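Drandley School of Enterprise
New Venture Finance
Handout 7: Preparing to Meet Early Investors

Tutor: Saeed Shojaei

1. Purpose of this handout

Students should read these notes before the February seminar. They cover the first meeting between a founder and an investor, the papers that should be ready beforehand, and the terms most often raised. Valuation is dealt with in a later handout.

2. The first meeting

A first meeting is seldom the point at which money is agreed. The investor wishes to learn who the founders are, what they sell and how far they have got. Founders should expect to speak for a short part of the time and to answer questions for the remainder.

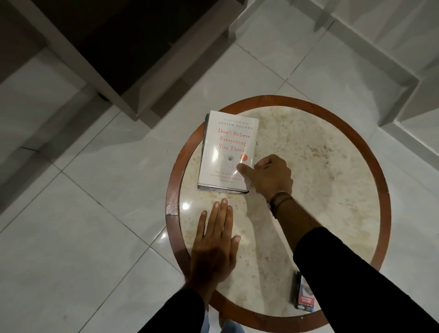

When should a founder state how much money is being sought?

The sum should be given early in the meeting, together with the period it is meant to cover and the main uses to which it will be put. An investor who hears the figure only at the end has no chance to test it against the plan.

3. Case note: Nirkulum

Nirkulum supplies stock-keeping software to small shops and opened its first office in Cabanatuan. At the time of its first approach to Sanberg, an early-stage fund, it had 1377 registered users, of whom 28 paid a monthly fee. The founders put the larger number on their opening page and left the smaller one to an appendix. Sanberg asked for the paying accounts first and adjourned the meeting until a fuller breakdown could be supplied.

By the second meeting registered users had risen to 1641. The founders now began with paying customers, the monthly fee and the rate at which customers left. Discussion moved quickly to terms — chiefly the size of the option pool and the right to a board seat.

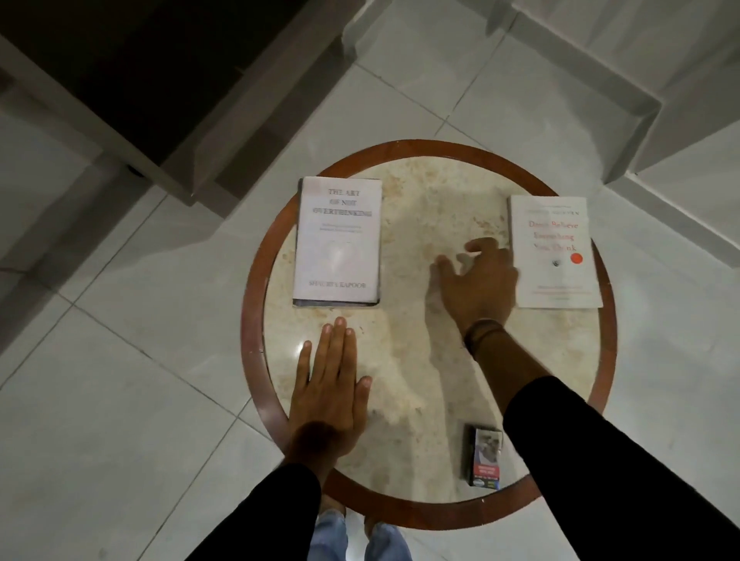

Preparation for questions should be limited in scope. Founders often draft replies to every objection they can imagine and then read them out, so that the meeting loses its shape. A single sheet listing the main risks, with a sentence on each, is sufficient for the seminar exercise. Students inclined to go further may take the title of Shaurya Kapoor's paperback, The Art of Not Overthinking, as guidance on length. Figures on the sheet must agree with those in the slides.

4. Terms to know

Option pool: shares set aside for present and future staff. Whether the pool is created before or after the investment affects how much the founders give up.

Pro rata right: the right of an investor to take part in later rounds so as to keep the same share of the company.

Vesting: the gradual earning of shares over time, usually subject to continued service.

5. Work for the seminar

Prepare a one-page summary of Nirkulum as it stood at the second meeting. State which terms you would accept and which you would resist — with reasons. Bring two printed copies.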